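Hernard House Shared Workroom
Minutes of the May members' meeting

Present: Elínborg Ketilsson (chair), members from the sewing, framing and jewelry benches, and two members from the Drakham evening group.
Apologies: the bookbinders.
The meeting opened at 6:30 p.m. in the workroom.

1. Minutes of the last meeting
Accepted with one correction. The key deposit for new members stays at $9, as before. The higher amount in the last minutes was a typing error.

2. Matters arising
The window catch over the sink has been fixed. The lamp by the cutting bench still flickers. A new tube was tried and made no difference, so the fitting will have to be looked at. Elínborg Ketilsson to call the building office.

The chair has not had an answer from Hjaltadóttir about the two stools on back order. If there is no word before the next meeting we will cancel and ask for the money back.

3. White table
Most of the evening went on this item. The table has become a dropping place for small parts, thread ends and half-finished work, and people who book it for the evening have been spending the first part of their time clearing it. The framing bench said they lost a set of hanging rings there in the spring and found them later in the button jar.

It was proposed that the table be left clear at the end of every booking, with only the divided tray staying on it. The jewelry bench asked whether the tray could go on the shelf too. After some discussion it was decided to leave it on the table, toward the back, where it can be reached from either side. Members who want the full surface may move it and should put it back afterward.

The top should be wiped with a damp cloth only. Someone has been using the scouring side of the sponge. The spray cleaner bought last year is not to be used on the wood border, and the bottle will be labeled. 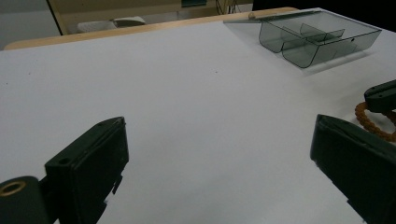 White table and divided tray, item 3.

There was a question about marks on the white surface. The sewing bench thinks some of them are old and will not come off, and asked that members stop trying. A cutting mat must be used for any knife work. Two mats are kept in the tall cupboard, and a third has been ordered from Siltura.

Agreed: table cleared after each booking, tray to stay, damp cloth only. One member voted against. He would like the tray moved to the cupboard and asked for this to be recorded.

4. What goes in the tray
The tray is for parts in use that evening and for lost items waiting to be claimed. It is not for storage. Anything left in it at the end of the month goes into the shared drawers.

Labels for the compartments were discussed. The Drakham group offered to print some. Others felt labels would be out of date within a week, and the matter was dropped for now. Pins and needles are to go in the lidded tins and nowhere else. A member of the sewing bench has already had one in the thumb.

5. Shared stock
The sewing bench asked to restock jump rings and small screws. Siltura sells the rings in bags of 1000, which is more than we use in a year, but the smaller bags cost nearly the same. Agreed to buy one large bag and split it with the Drakham group, who will pay half.

Picture wire is low. The framing bench will buy a roll and bring the receipt. Receipts handed in without a name on the back cannot be paid, and there are two of these in the cash box now. Please check whether one is yours.

6. Money
The balance stands at $430 after the heating share was paid. The stools are already paid for and are not included in that figure. No change to dues was proposed. The lamp repair should come under the building's own budget, but this is to be confirmed.

7. Other business
The evening group asked to start at 6 instead of 6:30 through the summer. No objection, provided the bench is free.

The coat hooks by the door are for coats. Bags hung there have pulled one loose.

A member asked if the radio could be kept lower when the room is shared. Agreed.

The meeting closed at 7:50 p.m. The next meeting will be in the same room, with the date to be posted on the door.

Actions
Elínborg Ketilsson: lamp fitting, Hjaltadóttir stools, label for spray bottle.
Sewing bench: order rings and screws.
Framing bench: picture wire.
Drakham group: half the cost of the rings.

Contact the workroom | © Hernard House Shared Workroom | Back to top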